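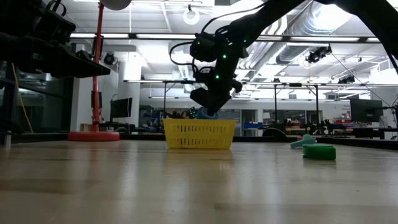 Figure 4. Side view. The gripper holds a blue object at the rim of the yellow basket; two green objects remain on the table.

4.2 Release timing in clutter

The earlier experiments scored an episode only by the final location of each object. This hides a type of error that we saw often in pilot runs, where the grasp is sound and the arm reaches the right container but the jaws open too early or too high. The object then lands on the rim or bounces out. We therefore treat release as a separate decision and measure it on its own.

Halim adds a small release head to the base policy. The head reads the same visual features as the action decoder, together with the jaw width and the wrist pose, and outputs a single open/hold value at each control step. When the value is below threshold, any open command from the decoder is suppressed and the arm continues along its planned path. The base policy is frozen while the head is trained. Labels come from the jaw signal in the demonstrations: the steps just before a successful release are marked as open, and all other steps with a held object are marked as hold.

The head was trained on 992 demonstrations from the Wesmont set, with 300 further demonstrations kept for threshold selection. Training ran for 2000 steps at a fixed learning rate. We did not tune the threshold per object.

Episodes take one of two forms. In the single-target form, a few objects are placed near one container and the policy clears them in any order (Figure 4). In the sorting form, rolls of tape go to the green tray, and clips and clamps go to the yellow basket (Figure 5). An episode may begin with containers partly filled. This matters for the release head, as the free area inside the tray shrinks with each roll and the correct opening height changes.

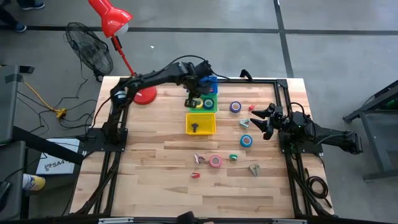

Figure 5. Sorting form, overhead view. Two rolls are in the green tray, and other rolls, clips and clamps are spread over the table.

Both arms run the same weights. A shared lock on the container area prevents the two grippers from entering it together; the waiting arm may approach its next object but may not cross the lock boundary while carrying one. Time spent waiting is not counted against the release head.

We compare against Pimullow, which uses a fixed opening height for each container, and against the base policy with no head. All three use the same grasp planner and the same starting layouts. A release is scored as early if the object touches the container rim after the jaws open, and as late if it is pressed against the container floor or another object before they open. Vasanthi Chowdary and Shota Sekiguchi scored the releases separately from video without knowing which method was running. Cases on which they differed were reviewed jointly, and those still unresolved were left out of the release scores but kept in the task scores.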